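Sorndale Annex — Household Fittings and Walkways
Inspection checklist with comments
Form 336, ground level only
Inspected by: Wilfredo Lacson
Read and answered by: Eyerusalem Mamo
Month: December

Marks used: OK / FIX / WATCH. The old form also had "GOOD," which went unused for so long that we dropped it. Comments are mine unless they start with EM.

PART A. VANITY

A1. Basin clean, no cracks or chips
OK. A white rectangle with a chrome drain. I ran a fingernail along the seam where basin meets stone and it caught on nothing. I have been doing this for 11 years and still get a small thrill from a good seam.

A2. Overflow hole clear
OK. Checked with a flashlight and a pipe cleaner. No findings, and one pipe cleaner to throw out.

A3. Faucet tight at the base, lever moves freely
OK. Last time the base turned if you leaned on it. It has been snugged down and now you can lean on it all you like. Please don't.

A4. Hair dryer, cord, and plug
WATCH. The dryer itself passes: no cracks in the body, intake clear of lint, no scorching around the plug. The cord is the trouble. It has spent its life wound around the handle and now holds that shape by itself, like a pet that knows one trick. Tight winding wears a cord out just where it enters the handle, and that is the spot you can't see because it is under the cord.
Coil it loosely and let it hang. When the dryer is done, unplug it and move it away from the basin. "Switched off" and "unplugged" are two different lines on this form and I will keep printing both.
EM: Agreed. Could we have a hook?
A hook has been on the shopping list since the last form.
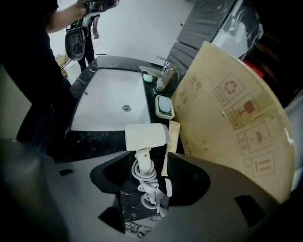 A4, A5 and A6: dryer and cord at the vanity, both soaps, and the cardboard leaning at the back of the counter.

A5. Soap off the bare counter
FIX. The blue bar has a dish, with slots. The green bar lives directly on black marble next to the faucet, where it will in time become part of the marble. Two bars, one dish. I am told the green one is "the nicer one," and it is treated like this.
Needed: a second dish, or a decision.
EM: Second dish. I'm not making the decision.

A6. Packaging cleared from wet areas
FIX. There is shipping cardboard against the back of the counter, along the right side. It is printed with a glass for fragile and an umbrella for keep dry. I would like whoever put it next to a sink to spend a quiet minute with that umbrella.
Besides getting soggy, it takes up a good part of the counter, and whatever ends up behind it stays there until the next inspection. Fold it flat and take it to the recycling, whose symbol it also carries.
EM: It's holding a place for the new splash panel from Nouri.
Then the splash panel is currently cardboard, and the mark stays at FIX.

A7. Outlet by the vanity trips and resets on the test button
OK. Tripped at once. Reset at once. Tripped it again for my own enjoyment.

PART B. UNDER AND BESIDE THE STAIRS

B1. Underside of treads: no splits, no loose fasteners
OK. I went along them with a rubber mallet and a patient expression. One tread near the bottom sounds a little duller than its neighbors. It did last time too. WATCH on that one tread, OK on the rest.

B2. Large appliance: level, not touching the stair structure
OK. Bubble in the middle, front to back and side to side. It doesn't rock when pushed at the shoulder.

B3. Appliance cord
WATCH. The thin white cord comes down the side and makes a loop lower down. The loop is the part I care about. A foot, a mop handle, or the corner of a passing box will find it eventually, and there are plenty of passing boxes here. Two cord clips would settle it. They cost less than the time it took to write this comment.
EM: Clips are in the drawer with the Todeo labels. I'll bring them down.
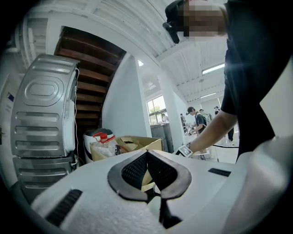 B3 and B4: cord down the side of the silver unit, with the white container and the open carton at floor level under the stairs.

B4. Nothing stored under the stairs
FIX. This line has been on the form longer than I have, and it has been marked FIX on every copy in the binder. A container with a black lid is there. Next to it is a carton with its flaps up, open for business.
I have tried signs. I have tried a bigger sign, and someone stored it under the stairs. My proposal is that we pick one lidded bin, write UNDER STAIRS on it, and outlaw everything else. It would give people something to be for.
EM: Isn't that giving in?
Yes. Moved to the proposals page.

B5. Liquids capped, upright, labeled
WATCH. The clear bottle with the red cap and the handle has a cap on, so it gets one out of three. It was leaning on the gray bin when I reached this line, and I could find no label from where I was kneeling. Leaning is how a bottle starts. Stand it up, write on it what it is, and put it on a shelf with others of its kind.
Anything in a clear bottle that could be mistaken for water needs a label, even if it is water.

B6. Open cartons: contents known
FIX. There are dark items in the one beside the bottle. I asked three people what they were and got three shrugs of varying quality. If it isn't claimed by the end of the month it goes up to the shelf outside the office, with a note.

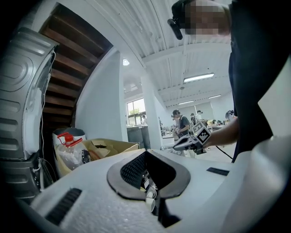 B5 and B6: red-capped bottle leaning by the gray bin, open carton beside it. Main floor beyond.

PART C. MAIN FLOOR

C1. Walking route past the stairs clear to 36 inches or better
OK. Taped it at the tightest point and there is room to spare. Do not read this as permission.

C2. Overhead lights all working, no flicker
OK. I stood under each long fitting and stared up until someone asked if I was all right.

C3. Loose cables across the walking route
WATCH. None taped down, all of them moving around with the people attached to the other end. Pick them up when you stop for coffee. A cable on the floor at noon is a sprained wrist by two.

C4. Window counter: nothing stacked above the sill
OK. A first. Noted in ink.

C5. Room limit posted and readable
FIX. The card says up to 80 people, which was true of the building before the stairs went in. A new card is on order from Plutlow, who print ours. Until it comes, take the old one down.
EM: Taken down. There's now a clean rectangle on the wall where it was.
Good, that can be used to line up the new one.

PART D. SECOND LOOK AT THE VANITY

Same counter, different moment, because people tidy when they see the clipboard. I do this one without the clipboard. The only things I mark are whether both hands have room to work over the basin, whether anything small is close enough to be knocked in, and what has become of the green soap.

Results: room to work, OK. Small items, WATCH. The little retro television is a charming object and it is keeping company with a faucet. Move it along the counter or give it a shelf. The pale wooden handle lying at an angle wants a cup to stand in. Open carton behind the vanity, FIX, see A6 and my remarks about the umbrella. Green soap, still on the marble.
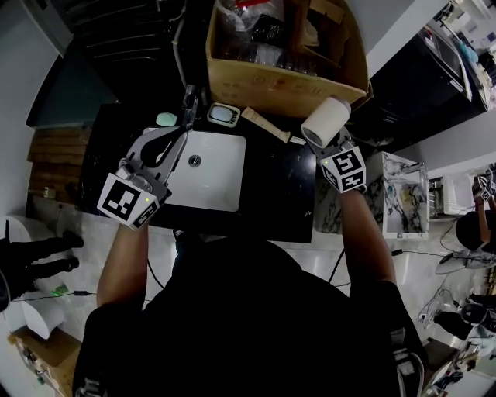
PART E. TO DO BEFORE THE NEXT FORM

E1. Hook for the hair dryer (EM)
E2. Second soap dish, with slots (EM)
E3. All cardboard off and away from the vanity (everyone, and I do know who everyone is)
E4. Two cord clips on the white cord by the stairs (WL)
E5. Bottle stood up and labeled
E6. Under the stairs emptied, or the one-bin proposal agreed to in writing
E7. New room card put up when it arrives
E8. Mallet back in the tool drawer. It is in my coat.

Next round starts at the vanity at 12 noon, with the clipboard.

WL

EM: Read and agreed, except that the television stays where it is until I find it a shelf.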